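Zyanya Sandoval on learning a language at fifty-something

I'd been trying to pin Zyanya Sandoval down for a chat since July, and when we finally got on the phone she was eating toast and told me to go ahead and start anyway. So we did. If you've been reading me for a while you know I've started and quit Polish three times (my grandmother would be so disappointed), and Zyanya teaches evening conversation classes to adults in Skirstead, so I had a selfish reason for calling.

I asked her first what people get wrong when they sign up.

"They buy the notebook," she said. "A gorgeous notebook, with tabs! And then they write everything down and never open their mouths. I had a man who could conjugate anything you threw at him and he couldn't order soup."

I own that notebook. Mine's green. I didn't tell her that until later.

Zyanya grew up with Spanish at home and English at school, and she picked up Basque in her thirties from her friend Olaia Urquijo, who refused to speak anything else with her on their walks. For the first few months she mostly nodded. "I was a very good listener," she said, laughing, "and I understood maybe the dogs' names." Then one morning she told a whole story about a missed bus, mistakes and all, and Olaia just answered her like it was any other story. Zyanya says she still remembers the corner they were standing on. 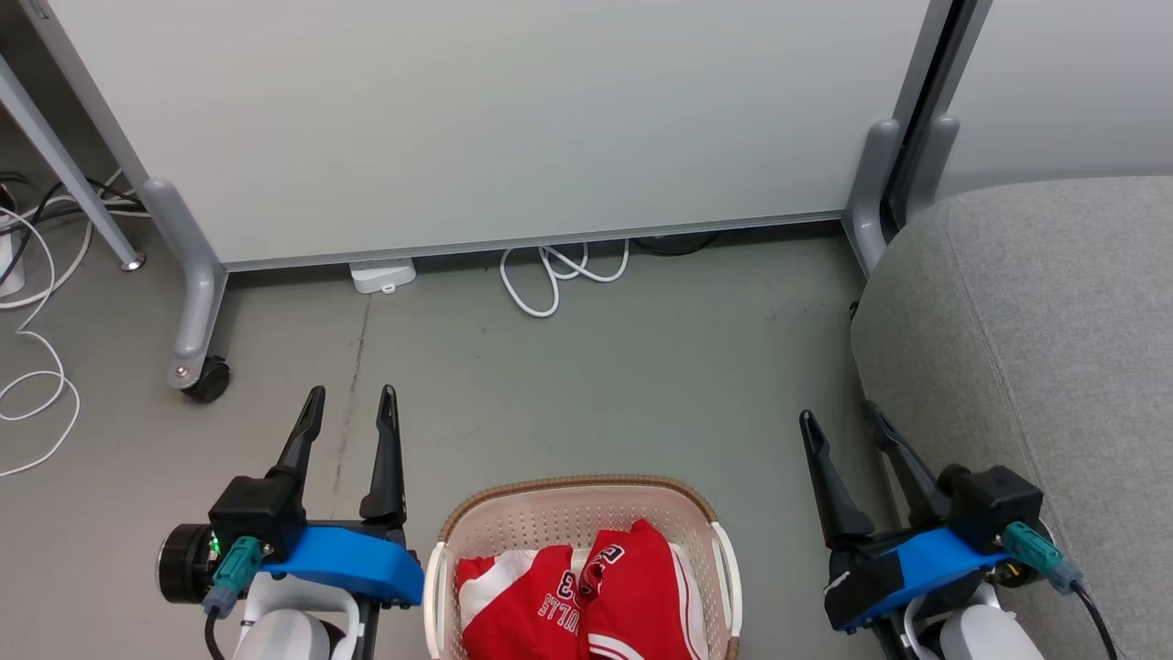 That walk is pretty much how she runs her classes now. There are 10 people in a group, and she won't take more, even when they beg. They meet for 26 weeks, and for the first six there's no textbook at all, only talking. You tell your partner what you ate, who annoyed you, what you'd like to be doing this weekend. Then you switch partners and tell it again, and by the third time it comes out a whole lot smoother.

"Same story, new ears," she said. "You're bored of it, so you stop being scared of it."

I wanted to know about grammar, because I'm the kind of person who likes a chart. She sighed a little at that! She doesn't hate charts. She just likes people to meet a thing in the wild first and go look it up afterward, when they're already curious. Sanne Dierckx, who teaches the Dutch group, does the opposite and starts with word order on day one, and the two of them have been arguing over it for years. "Her students are fine too," Zyanya admitted. "Don't print that." (She said I could print that.)

We got onto the subject of age, since I'm 53 and I keep hearing I've missed the boat. She was having none of it. Kids get thousands of hours, she pointed out, and they get adults clapping every time they say "ball." Give a grown-up that many hours and that much applause and then we'll compare. Her oldest student, Eliseo Cuevas, started Portuguese after he retired so he could talk with his son-in-law's parents, and last winter he sat through an entire dinner with them and came home hoarse.

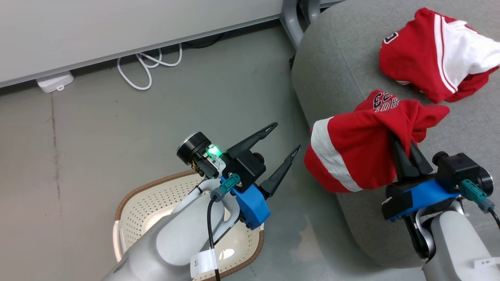 What about the plateau, I asked, that awful stretch where you can get by but you never seem to improve? I've hit it in French and just sort of set up camp there. She told me to pick one topic I really care about and get stupidly good at talking about that. For her it was bread. She can discuss flour in four languages and still gets lost talking about taxes in two of them.

So I'm doing gardening, in Polish. Zofia Kozłowski down the street has agreed to talk tomatoes with me over the fence, and so far I've learned the words for slug, bucket and "too much water." I used all of them in one sentence yesterday and she corrected only the ending on bucket.

Before we hung up I confessed about the notebook. Zyanya asked if it had tabs.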